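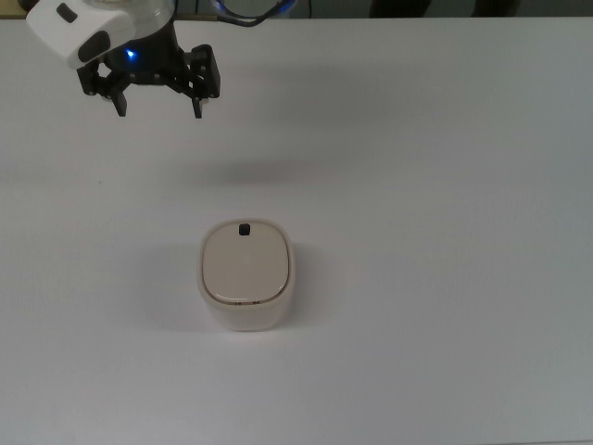 *The gripper, open, above the lidded box at the Mirnside robotics club open day.*

Jan 17, 2019

I had wanted to see the Mirnside club since October, when a friend at Dremport sent me their flyer, and I'm so glad I finally made the trip. It's 50 minutes on the bus and then a walk up a steep hill - wear decent shoes.

The club meets on the second floor of the old Soston building. Students run the whole visit themselves. You sign in, get a paper badge and then pick a station, and I went straight for the arm.

Their project this year is called Duangkaew, and the goal is simple to say: find a box on a table, pick it up, set it down somewhere else. The box they use is cream colored with rounded corners, a tan lid and a tiny black knob on top. I asked why they didn't go for the knob and got a great answer from one of the programmers (she had clearly been waiting for somebody to ask!). They tried it for weeks. A lid can come up without the box, so now they close the two fingers on the sides of the body instead, and the rounded corners make that harder than it sounds.

The white table gave them trouble too. Their first vision code kept treating soft shadows as part of the box, and the arm would head for a spot well to one side. They've logged 333 tries so far, all in a spiral notebook with the misses in red, and they let me flip through it. I could have stayed with that notebook all afternoon.

I watched 2 runs. In the first the fingers came down crooked, bumped a corner and everyone groaned. The second one went cleanly, lift and all, and there was real cheering - me included.

After that I had a quick look at the line followers and a soldering table for younger kids, which was packed. Lunch was chili in the hallway.

Practical stuff: entry is free, the elevator works but is slow, and the arm station closes for half an hour at noon. They take 50 visitors per session, so get there early. The next open day isn't set yet.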